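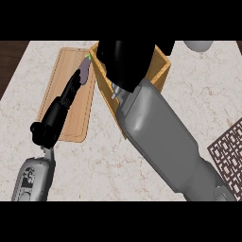
Slide 1. Small purple eggplant over a cutting board.

Speaker notes: Selling from a small vegetable plot
Clakinley Growers' Evening, 25-minute slot plus questions

Wait for the back rows to sit. Say good evening. Phones off or on silent, tea is at the side.

Start with who is in the room. Ask for hands up: who sells at a farm gate, who sells at a market, who has not sold anything yet. Last year most of the room was in the third group, so be ready to slow down on pricing.

Tell them where I farm. The plot is outside Rommont, on heavy clay with a slope to the south. I grow 3 crops for sale and everything else is for the house. The sale crops are eggplant, garlic and salad leaves. I used to grow eleven and lost money on eight of them.

Slide 2. The numbers for one season
Read these out slowly. They will be copied down.
Plants set out in the eggplant tunnel: 900.
Fruit sold: 2,869.
Fruit I had planned on: 3,000.
Explain that the gap is mostly the first pick in July, which I left too late. The skins went dull and the seeds had turned brown. A dull eggplant does not sell at any price. Those went to the compost.
Someone will say that is a low yield per plant. It is. The plants went out late, and I grow a small type and pull the crop early to get garlic beds ready. Do not get drawn into a yield debate here – leave it for questions.

Slide 3. Who buys
Three outlets, in order of how much they take. The Skurkport market, a shop in Clakinley, and gate sales.
The market pays best per fruit but costs me a whole morning and the stall fee. The shop pays less and I am home by 9 a.m. Ask the room to put a price on their own hours before they compare the two. I did not do this for four years.
Mention that the shop wants the same amount every delivery. They would take twenty every time over sixty one week and none the next.

Slide 4. Small sizes

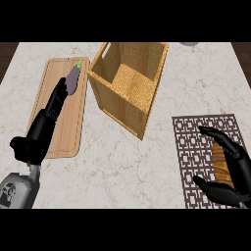 Slide 4. Small eggplant on the board, green cap still on.

Point out the cap. Buyers look at it first. Green and firm sells, brown and curling does not, even when the fruit under it is fine. Cut with pruners and leave a short stem. Pulling tears the cap.
Small fruit suits people who cook for one or two. I sold large ones for years and heard the same thing at the stall every week, that half of it went bad in the fridge.
Do not store them cold. Below 50 degrees the skin pits. I keep mine in a shaded shed with a damp cloth over the crate and sell within two days.

Slide 5. Pricing
Sell by the piece at the gate and by weight to the shop. Gate customers do not want to wait for a scale.
Show the Seyoum record sheet on screen. It has one line per pick, with columns for date, crop, count, outlet and money in. Copies are on the table by the door. It takes five minutes at the end of a day, and you have to do it the same day.
Do not drop the price in the last hour at market. Regulars learned to come late and I had to stop. It took most of August to get them back to the morning.

Slide 6. What I would change
Set out earlier, under fleece if needed.
First pick two weeks sooner.
Fewer salad varieties.
Ask the shop for a written order in spring – even a short note helps when you are buying seed.

If running over, skip slide 6 and go to questions.

Likely questions: flea beetle (netting, put on the day you plant), water (drip line, mornings), insurance for the stall (ask the market office, rules differ). For tax questions, say I am not the right person.

Thank the hall. Remind them the sheets are by the door and chairs need stacking.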